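Help wanted: second pair of hands for a two-arm towel folding build
Shenoy shared workshop, members' board
Posted 13 January 2022

We are looking for one or two people to join a small robot build at the Shenoy workshop. The project is called Skeltonen. It is a pair of small tabletop robot arms that we are teaching to fold a towel, and it has reached the point where two people are not enough to keep it moving. The work is part-time and runs through the end of July. There is a modest payment, set out further down.

What the project is

Skeltonen started at home as a single arm. Miklós Pap printed the parts and put it together, and Divya Gounder wrote the first version of the control software. The second arm came later, when it became clear that one gripper can drag a towel across a table but can't fold it well. The two arms now share a table, one orange and one black, both made of printed parts and hobby servos.

The job we have set ourselves is narrow. One towel, laid flat, folded in half and then in half again, with the edges lined up well enough that you would put it on a shelf. The arms learn from recorded runs in which a person guides them through the fold. We have 1,512 usable runs so far and want 2,000 before we train the next version. Most of the hours in this posting will go into those remaining runs and the checking that goes with them. 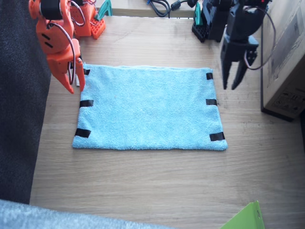 The two arms at the towel. Black tape marks the short sides.

The tape went on in the fall. Plain blue terry gives the software very little to hold on to, so we put three strips down each short side, paired across the towel. We would like to get rid of the tape later, and whoever joins can have a say in how.

What you would be doing

Laying out the towel and guiding the arms through recorded runs. A session is normally 40 runs, with breaks whenever you want them.

Going back over each session and marking the runs that should be thrown out: missed corners, a dropped edge, an arm that stalled partway.

Checking the bench before each session. Clamps tight, cables clear of both arms, towel in its start position.

Reprinting and swapping parts. Gripper fingers wear and get replaced more than anything else. The workshop printers are free for project use and we pay for filament.

Keeping the build log. It is a shared text file, and a few lines per session is fine as long as the next person can follow it.

If you can program, there is plenty of that too. The recording program, which we call Preklow, is written in Python and needs a better way to restart after a servo fault. At the moment you have to shut everything down and start over, and that eats a good part of an evening.

What we need from you

Steady hands and some patience. Guiding two arms at once feels awkward at first and most people need a few sessions before their runs are worth keeping. Those first sessions are paid the same as the others.

You should be comfortable with a screwdriver and a hex key, and able to follow a wiring diagram. Some experience with servos, 3D printing or Linux would help, but we can show you what you need on any one of them. We care more about whether you will turn up and write down what you did.

You don't need a degree or a background in robotics. You do need to be 18 or over, and you need to have done the workshop safety introduction before your first session. It is held every month and there is no charge.

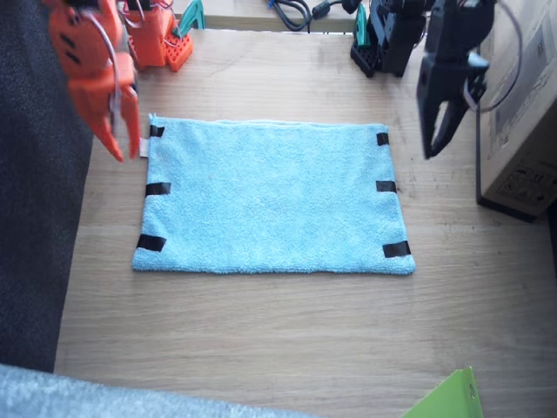

Towel spread flat on the bench, both grippers open.

The bench and the setup

Both arms are clamped to the back of an oak-topped table, which saves drilling into it. The clamps do creep under load, and a base that has shifted even slightly spoils a session, so they get checked before we start and again at the halfway point. If you have a good idea for a fixed mount that can still come off the table in a few minutes, put it in your application.

The arms are small and not very strong, but the fingers are pointed and the servos can move without much warning after a fault. Power goes off before anyone reaches in to change a part. We are strict on that one.

Hours and pay

Two sessions a week, usually in the evening, each between two and three hours. We can move them around if you tell us ahead of time. If two people join, they can split the sessions between them however they like.

We pay 11 dollars for each completed session log, on top of an hourly rate at the standard workshop assistant level. The money comes from a small grant from Vemora, our parts supplier, and it covers the work through July. We can't promise anything after that. Workshop membership is included for as long as you are on the project - if you are already a member, we will cover your dues for those months.

Your name goes on the project page and on anything we publish about the build. The printed part files, the recorded runs and the software will all be put out under an open license once the next version is trained.

How to apply

Write a short message, half a page at most, and leave it in the Skeltonen folder on the members' board or hand it to Divya at the workshop. Tell us:

Which evenings you can usually do.

Something you have built, fixed or taken apart, and what went wrong with it.

Whether you would rather work on the recording side, the hardware or the software. A mix is fine.

We don't need a resume. Everyone who writes will get an answer. We will ask a few people to come in for a trial session at the bench, which takes an hour and is paid. Miklós runs those and will go through the arms with you first, so there is nothing to prepare.

Applications stay open until both places are filled. Questions about the hardware go to Miklós, and questions about pay, hours or Preklow go to Divya.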